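The Pretcombe Inventory

By order of the Trustees, the contents of the house at Pretcombe were to be listed room by room before the October handover. The instructions ran to four pages and permitted no remarks. Item 152 was a coal scuttle. Item 347 was the suitcase.

It was found in the butterfly room, which the plan called Bedroom C. The Assessor, who had entered 1,000 objects in the course of the Jasthorpe clearance without one correction, wrote "suitcase, black" and stopped. The form required a statement of contents. It also required that no locked article be forced.

The suitcase lay on its side on the marble-patterned floor, with an astronaut on its pale top panel and the word "Space" in red above him. The Assessor recorded both. Under "Destination, if known", a line intended for crates, the Assessor wrote the same word again, and did not strike it out.
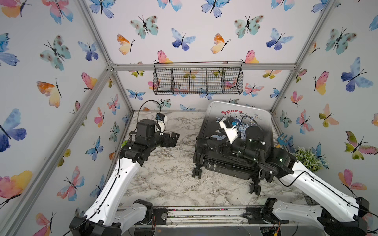
The Reply of the Trustees

The Trustees acknowledged receipt of the inventory on Jul 24, 2018. They noted the entry for item 347 and observed that Space was not an approved depository. The approved depositories were Rashti and Darkalum.

The Assessor replied within the permitted period. The article had been examined again – it remained closed, and its wheels were sound. The butterflies on the walls had been entered as a fixture. No amendment was proposed.

The Trustees allowed the entry to stand, and asked to be informed of the date of departure.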